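Robotics | Labs & Startups | Features | Opinion

The 19 percent problem

Filed under: Machines that learn
18/03/2024
28 comments | 120 shares

The number everyone wants to talk about at Kuno is 19. That is how many percentage points the company says its new training method adds to a robot's success rate when it picks up things it has never handled before. It is a big number. I spent two afternoons at the company's lab trying to work out what it is a percentage of.

The method is called Duvel, and the idea behind it is easy to like. Most robot arms learn to grasp from thousands of recorded attempts, and most of those attempts are successes, because people throw the failures out. Duvel keeps the failures. It goes looking for the moment just before a grasp went wrong and trains the robot to do something else at that moment. The data set is small by the standards of the field, with 120 hours of recordings.

The paper tests this on household and workshop objects laid out on a plain table. A trial counts as a success if the object leaves the surface and stays up for 4 seconds. It doesn't matter where the robot holds it, or whether anyone could use it afterward. A pair of scissors pinched by the very tip of the blades gets the same score as a pair held securely by the middle.

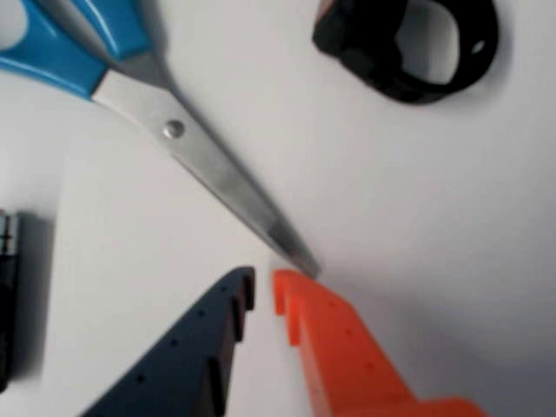
I asked about that rule more than once. The answer was that lifting is the standard measure and that changing it would make the results impossible to compare with older work. Fair enough, but older work also used softer fingers and simpler objects, so the comparison was shaky before Duvel arrived.

Then there is the baseline. The 19 points are measured against Kuno's own earlier system, trained without the failures. When the team ran Duvel against the Głowacki planner, an older approach that does no learning at all and simply works out good contact points from the shape of the object, the gap shrank to 4 points. You will find that result in the appendix. The press release doesn't mention it.

Four points may still be worth having. With 28 test objects, though, one awkward item can move the average a good deal, and the paper gives no breakdown by object. I would like to see one. Thin, flat things are where grippers tend to struggle, and a method that learns from mistakes ought to shine there. If it does, why not print the table?

The best check so far comes from outside. A group in Brovusska rebuilt the setup from the published code and reported that the failures did help, but only when the lighting matched the training recordings. Under a different lamp, most of the gain went away. Kuno says a fix is coming in April, along with a larger object set and a stricter scoring rule.

I don't think anyone at Kuno is fooling the public on purpose. Keeping the bad attempts is a sensible idea, and plenty of labs have been deleting useful data for years. But a sensible idea with a modest result has been sold as a leap, and warehouse operators are already asking what it costs. They should ask for the appendix first.

Share | Save | Comments (28)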